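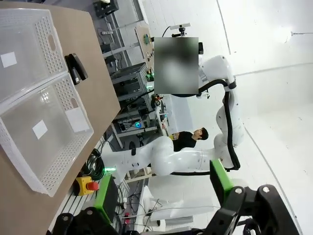
Nembridge Robotics Workshop: Cell Upkeep Group

Gallery: the two-arm table, January service

Tavion Schumacher asked for a gallery page on the upkeep of the two-arm cell, and I agreed on condition that I could say what I think of it. The cell was set up to sort small stationery into baskets. The Stelley proposal promised a station that would "look after itself". Our service log for it has 129 entries, and I wrote 83 of them.

The view at the top is from the wrist of one arm, looking between its own fingers at the table and the other arm. The two baskets stand end to end on the wood, with white labels stuck on them and one more label lying inside the nearer one. The stapler beside them is a standard test item, and not one I would have picked.

Finger pads
The bright green pads on the inner faces of the fingers are the part we replace most. The supplier, Tundmont, quotes 700 grips a set. I don't dispute that somebody got 700 grips out of a set somewhere, but I'd like to know what they were gripping. We now check them at the start of every shift and change both sides together. Changing one side only was tried in January and the fingers closed off centre for the rest of the day.

Screws and bolts
There are several silver screw heads on the right finger and a round bolt head on the left. They get a paint mark when tightened, so that a turned screw shows up at a glance. Thread lock was supposed to make this unnecessary. I still find marks that have moved.

Cables
The black cable on the white arm runs along the outside, looping round the joints down past the elbow. Every brochure shows this arm without one. Before any new program is run at full speed, we take the arm through it slowly and watch the loops at each joint. More cable hangs in coils under the table, the dark one with green on it, and there are loose lengths on the floor too. The Weerasinghe cable tray has been on order for 6 weeks. I'll believe in it when I can put a cable in it.

Stop switch
Yellow housing, red button, just below the table edge. We press it at the start of each shift with the arm moving slowly, then reset and sign the sheet. A signature without a press is worth nothing, and I have asked for the sheet to record the time as well.

Lights
A small green light glows on one joint of the white arm, close to the table. Visitors take it to mean that all is well. I wouldn't lean on it. It says nothing about worn pads or a slack screw, and those account for most of the log.

The pad check sheet was last revised on 19 February 2026. Old copies should come off the wall, please, including the one by the sink.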